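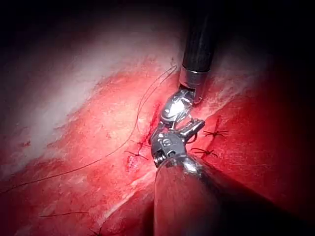 3.2 Wording of the discharge leaflets

We collected the wound care leaflets handed out by three clinics in the Kunstead area and matched them to 3,592 phone calls made to the clinics' advice lines. Calls were coded by topic by two readers working apart. Where the codes differed, the call was read again and a single code was agreed on.

The largest group of calls dealt with bathing. Two of the leaflets told patients to "keep the area dry" but did not say for how long, and the third gave a time limit on its back page only. Callers who had the third leaflet often asked the same thing as the others.

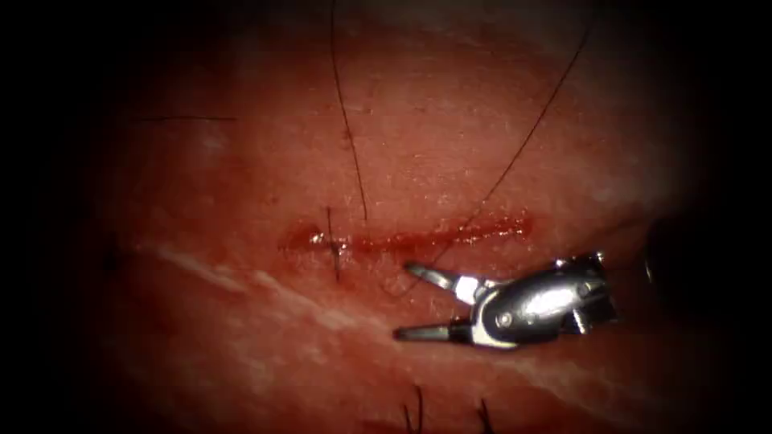 Fadime Saraç objected at the planning stage that bathing calls might reflect worry more than unclear wording, and that a better leaflet could leave the number of calls unchanged. We therefore coded a sample of 81 calls a second time, marking whether the caller quoted or named the leaflet. More than half did.

The second group of calls dealt with stitches. Words such as "suture," "absorbable" and "wound margin" appeared in all the leaflets without being explained. Several callers did not know whether the knots they could feel were meant to be there. None of the leaflets had a picture of a closed incision with its knots, such as the one in Figure 3.

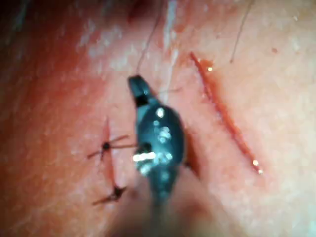
Who should a patient call about a loose stitch? The clinic that did the operation, using the daytime number on the front of the leaflet.

This wording was taken into the revised leaflet after Birsen Bilgin tested it with readers at the Yalçınkaya clinic. Earlier drafts listed both numbers side by side, and readers tended to pick the first one they saw.

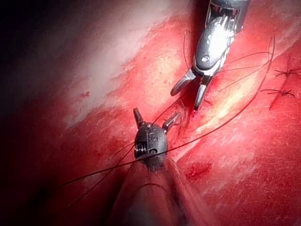
3.3 Reading level

Each leaflet was scored for sentence length and share of uncommon words. Headings, phone numbers and clinic addresses were left out of the count. Bulleted lines were treated as full sentences, which lowers the average length for the Fireck leaflet, where most of the advice is set as a list.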